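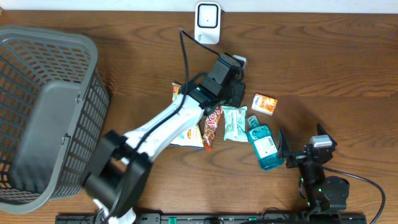 Who can apply to pack at the Nusville food pantry?
Anyone aged 18 or over who can stand for a full shift and lift 20 pounds. You don't need experience or a driver's license.

Nirnton Pantry is hiring 2 part-time packers for its Nusville site, starting in June. We send out 300 grocery orders a week to homes in Nusville and Govosport. Packers read the order sheet, pick the items, check dates and seal the bags for the drivers.

Shifts run from 11 a.m. to 4 p.m. – weekends are optional. Training is paid at the full rate. Please wear closed shoes. Parking is behind the building on the Kozłowski Bakery side, and the Govosport bus stops across the street.

To apply, send a short note with your phone number and the days you can work to Montserrat Escobar, site manager, or leave it at the front desk before noon. A resume is fine but not required.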